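Wrist camera overexposed and blurred on a planetary gear task: fix in recording or drop the episodes?

Posted by Lyle Crenshaw, 3 Jul 2026
Tags: demonstrations, wrist camera, exposure, imitation learning

I am collecting teleoperated demonstrations for a small planetary gear assembly. The task: pick three planet gears from a tray, seat them on a white carrier disc, then place the sun gear in the middle. One arm, parallel gripper with narrow pointed fingers, one wrist camera, one fixed overhead camera. Both cameras record at 15 frames per second. The policy predicts short action chunks from both images plus joint positions.

I have 500 episodes. Trained on all of them, the policy places the planet gears acceptably but stalls when it has to approach the disc a second time. It hovers, makes small corrections and never commits to the descent. Looking through the wrist stream, I find two problems in many of the approach segments.

1. The disc is blown out. Auto exposure settles on the dark work surface during transit, then the white disc enters the view and saturates.

2. The gears are smeared while the arm is moving. Teeth appear doubled. 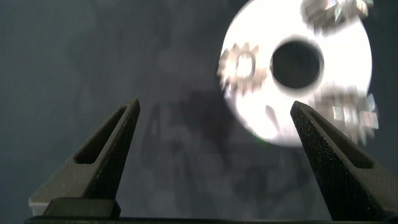
The overhead stream is fine throughout, but the gripper hides the center of the disc during the last part of the approach, so the wrist view is the only one that carries the information I need there.

Options I have considered: lock the exposure and re-record everything, filter episodes with a sharpness score, or keep the data and add blur and brightness augmentation. Re-recording costs me 7 working days of operator time at the current rate. Is there an accepted practice? I would prefer not to discard data that is usable.

Thaddeus Gallagher
Accepted answer

Treat the two problems separately. They have different causes, and only one of them destroys information for the whole approach.

Exposure. Lock it. Put the white disc under the gripper at working height, lower the exposure time until no pixel on the disc is clipped, then raise gain until you can separate the gear teeth from the dark surface. Write both values into the episode metadata. Lock white balance at the same time, or you will get color shifts when the disc fills the view. Once pixels are clipped, no augmentation restores them. The rim of the disc and the bore edge are what your policy uses for centering, and the clipped frames give it a poor estimate of both.

Blur. A shorter exposure time removes most of it. If the image is then too dark, add light. A diffuse ring around the wrist camera works, but check for glare on the metal gears, which can be worse than the blur. A diffuse overhead panel is usually the safer choice.

Before you re-record anything, check operator speed in the approach segments. Plot wrist velocity against distance to the disc. If your operators arrive fast and brake late, the policy learns a fast approach with uninformative images and then a short slow segment with good ones. The stall you describe is consistent with that: there are few examples of small corrections close to the disc. Ask operators to slow down over the last part of the descent and to hold briefly before closing or opening.

On keeping the data: do not drop whole episodes. Mark the clipped spans and mask the wrist image there during training, leaving the overhead image and joint positions in place. Then record a smaller set with locked settings that covers only the second and third approach, starting from partly assembled states. We did this at Brimthorpe for a bearing press task, and the new set was a fraction of the size of the old one. Keep a held-out group of locked-exposure episodes for evaluation, never mixed with the old ones.

One caution. If you deploy with locked exposure, the old auto-exposure frames are off-distribution for the deployed camera. Weight them down in the later part of training.

Zulkifli Saragih

I agree with locking the exposure. Some points on the filtering option.

A plain sharpness score (variance of the Laplacian or similar) will mislead you on this task. Metal teeth produce strong edges even when smeared, and a saturated disc produces almost none when it is perfectly still. I tried it on a similar set and the score mostly ranked frames by how much gear was in view. What worked better was computing expected blur from joint velocity and exposure time, in pixels, and setting a threshold on that. You have the joint data already. If auto exposure was on, you need the per-frame exposure value too. Check whether your driver logs it. Ours did not by default.

Check your timestamps as well. If the wrist image lags the joint positions by a frame or two, a fast approach gives a position error larger than your bore clearance, and the result also looks like hovering. Put an LED in view of both cameras, toggle it, and compare.

Thaddeus, does masking the wrist image cause the policy to ignore it? I have seen that when the masked share gets high.

Thaddeus Gallagher

It can. I keep the masked share low and drop the overhead image at random for the same number of steps, so neither view becomes the default.

Roscoe Pettigrew

just use a gray disc, or spray the white one matte. fixed it for me in ten minutes

Lyle Crenshaw

The disc is the production part, so I cannot change the color. I have locked exposure and white balance and added an overhead panel. The exposure value was not logged in the old episodes, so I will mask by clipped area and leave the velocity threshold for the new set. The LED test showed the wrist stream one frame late. Correcting that first, then recording the partial-state episodes.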